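Gustix publishes house rules for recording with hand-held grippers

Meltthorpe, 18 Jul 2025

Gustix has today published the Erkham Rules, a guide to good practice for people who record household tasks with hand-held grippers. The document is free of charge, and other companies and university groups are welcome to use it, in full or in part.

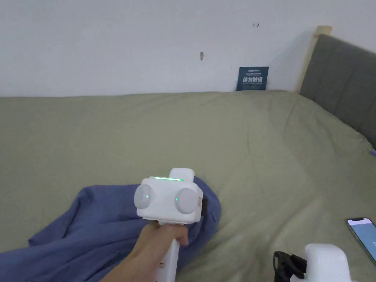
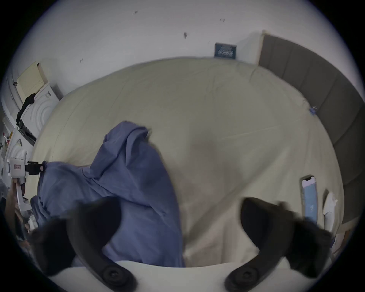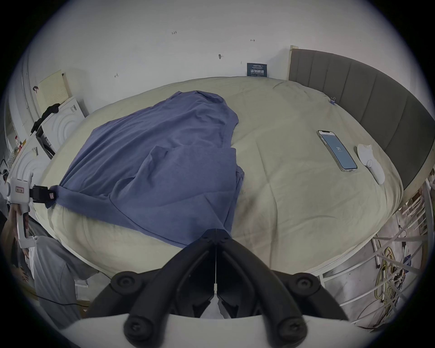

Gustix Recording Practice Department, Meltthorpe office

The Erkham Rules describe how a recording session in a home or in a furnished room should be prepared, carried out and closed. They are written for the operators who hold the grippers, for the session leads who plan the tasks, and for the people who later check the recordings and decide which of them may be used to train a robot.

Gustix has worked with an internal set of instructions for a long time. These instructions had grown piece by piece, and different teams had different copies of them. The work on a common text began in the Erkham office, from which the rules have their name, and it was then continued in Meltthorpe together with Majumder, a consultancy for work safety and data protection. Before publication, the draft was tested during some 300 hours of recording, mostly with textiles, kitchen items and small storage boxes.

"Our operators are careful people, but they did not all have the same idea of what careful means," said Carola Ruppert, head of recording practice at Gustix. "One of them stopped the session after every mistake. Another one continued and made a note afterwards. Both had good arguments, and the person who checked the data could not know which habit was behind a file. We wanted to have one answer on paper."

What the rules contain

The text has 11 rules in four parts: the room, the operator, the task and the recording. Each rule is one or two sentences long and is followed by a short commentary.

The part about the room begins with consent. Every adult who lives in a home must agree in writing before a session is booked, and they may withdraw this agreement until the recordings are released for training. If a home is shared, the agreement of the main tenant is not enough. The session lead also has to ask which rooms, cupboards and drawers are closed to the team, and has to write the answer on the session sheet before the grippers are switched on.

The part about the operator is mainly concerned with hands, wrists and shoulders. A gripper is not very heavy, but to hold it above a low surface such as a bed is tiring, and a tired hand moves in a different way from a rested one. The rules ask for a pause when the operator wants it and in any case between two tasks. No operator may be paid by the number of completed recordings. This last point was discussed for a long time inside the company and is now binding for all Gustix teams.

Soft materials have their own chapter

The longest commentary belongs to the part about the task, and it deals with cloth. A cup has the same shape at the beginning of every attempt, while a shirt or a blanket does not. Many teams therefore arrange the cloth in a comfortable position before each attempt, and the result is a collection in which the difficult cases are missing.

The Erkham Rules ask that the starting position is chosen by somebody other than the operator. The cloth may be dropped, pushed together or left as the previous attempt has left it, but it may not be smoothed by hand before the recording starts. When two grippers are used, the operator should decide freely which of them takes hold of the fabric first. If the fabric slips out of the jaws, the attempt goes on and the operator tries again with the gripper. Touching the cloth with a bare hand ends the attempt.

The commentary also gives advice on cleaning the jaws between different materials, on the choice of cloths with and without a pattern, and on thin fabrics that can be damaged by a strong grip. Garments that belong to a household may be used only if the owner has offered them.

Failed attempts remain in the collection

The fourth part regulates what happens with the recordings. An attempt that did not reach its goal must be kept and marked as such. It may be deleted only for reasons of privacy or safety, and the deletion has to be entered in the session log with the name of the person who decided it. A written description of a task must say what was done, and it must not be corrected later to agree with what had been planned.

Recordings from a private home are checked before they leave the team. The reviewer looks for faces, documents, screens and everything else that could identify a person, and may reject a file without asking the session lead. Operators and residents have the right to see the recordings from their own session.

"I know that these rules make the work slower," Carola Ruppert said. "In the first weeks of the test we had a lot of complaints, also from me. The session sheet was too long and we have shortened it twice. But now when I receive a file from another office, I can read the sheet and understand how the recording was made — before, I had to telephone."

Introduction and training

From today the rules apply to all new sessions of Gustix. Sessions which are already booked may be completed under the former instructions, provided that the residents have been informed. Older collections will not be changed, but they will carry a note that says under which instructions they were made.

Every operator will take part in a training course, which lasts 2 days and is held in Meltthorpe and in Erkham. The first day is for the text and the session sheet. On the second day the participants record a simple task with cloth, exchange places with the reviewer and check each other's files. Operators from other organisations may attend if there are free places.

The Erkham Rules are a voluntary guide. They do not replace national law on data protection or on safety at work, and they do not cover robots that move on their own in a home. Gustix and Majumder will collect comments from readers and will publish the changes together with the reasons for them. Comments from operators are especially welcome and may be sent without a name.

The full text, a blank session sheet and the consent form can be requested from the Gustix press office in Meltthorpe.

Contact for the press: Carola Ruppert, Recording Practice, Gustix, Meltthorpe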